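Teaching a Two-Arm Robot to Decorate a Cake by Remote Control

Part 2: Recording good demonstrations

If you followed the first part, your arms are bolted down, your leader handles talk to the follower arms, and you can wave both grippers around without knocking anything over. Great! Now comes the part I like best, where you get to show the robot a task with your own two hands and watch it get written down as something a policy can learn from.

The task is putting thin sticks and a small card onto a model cake. It sounds like a toy problem, and in a way it is, but I love it for teaching. Thin things are hard to grasp, a cake is easy to bump, and a card likes to lie flat and laugh at your fingertips. You will use both arms, and you will find out very quickly whether your grip settings are any good.

Step 1. Set the table

Put a mat down first. Ours is yellow, and I would pick a strong plain color again, because pale and dark parts both stand out on it. The cake goes near the middle on its plate, where both grippers can reach it with the elbows still comfortably bent. Keep spare sticks in a clear tray off to the right and lay a few out on the mat, with a little space between them.

Mark your arms by color while you are at it. We use blue on the left and green on the right, and the same colors on the leader handles. When two people work together, "blue, open a bit" is so much easier than arguing over whose left you mean.

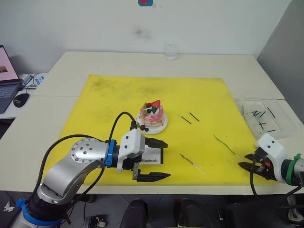 Before you record anything, do five dry runs with the recorder off. Move slowly out to each corner of the mat and back, then open and close both grippers all the way. If a cable pulls tight at any point, stop and give it more slack now. I once lost a whole Friday afternoon to one short cable that tugged the wrist at full reach, and every episode had the same funny little twitch in it.

Step 2. Decide what counts as one episode

Write it down in one sentence and tape it to the monitor. Mine says: "Start from home, place one item, return home, stop." Short episodes are easier to check and much easier to throw away. If you string the whole decoration job together and fumble the last stick, you have to decide whether to keep all that good work with a bad ending.

Start and finish with both arms in the same home pose. In Grultia, the recording tool we use, you can save that pose under a hotkey, and I recommend doing it before you get tired and start guessing.

Step 3. Pick up the card

Bring the open fingers down low, one above the card and one past its edge, and come in from the side. Go slower than feels natural. The follower arm lags a tiny bit behind your hand, and if you rush the last inch you will push the card away and chase it across the mat (we have all done it).

Once you have the edge, close gently, wait one breath, and lift straight up. That little wait is worth so much! It gives the learner a clear moment where the grip is settled and the lift hasn't begun.

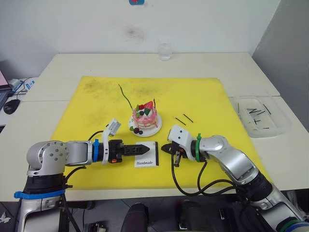

Both grippers near the "Handmade" card, with the cake behind them.

Step 4. Place the sticks

Grab each stick close to one end and keep the rest of it pointing away from the fingers. Lift, turn the wrist until the stick points down, and only then travel over to the cake. If you turn and travel together, you will swing the free end into the strawberry sooner or later.

Lower the stick in one smooth move, open the fingers just enough to let go, and back out along the same line you came in on. Vary the starting spots a little between episodes – a few inches over, a different angle – so the robot sees more than one way to begin.

Step 5. Watch the wrist view

Play back every batch from the wrist cameras as well as the head camera. From above, a grasp can look perfect while the wrist view shows the piece held by one corner. Folded paper is a good test piece for this. Stand it upright between the fingers, hold still for a moment, and look at how much of it is inside the grip.
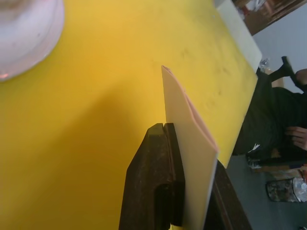
Vicente Vergara: I tried this on our Montecinos bench and the wait before lifting made a bigger difference than anything else I changed. Do you keep the episodes where you miss the first grasp and then recover?

Yes, I keep them if the recovery is calm and it ends with the item placed. Tag them so you can train with and without. My last session had 67 keepers, and almost 60 of those were clean on the first try. The fumbles where I got annoyed and started poking at the stick went straight in the trash.

Step 6. Save and back up

Name the batch by task and arm, copy it to a second drive, and write two lines about what felt off while you were driving. Then rest your wrists before the next round. Part 3 covers trimming the idle time at the start of each episode and running your first training job.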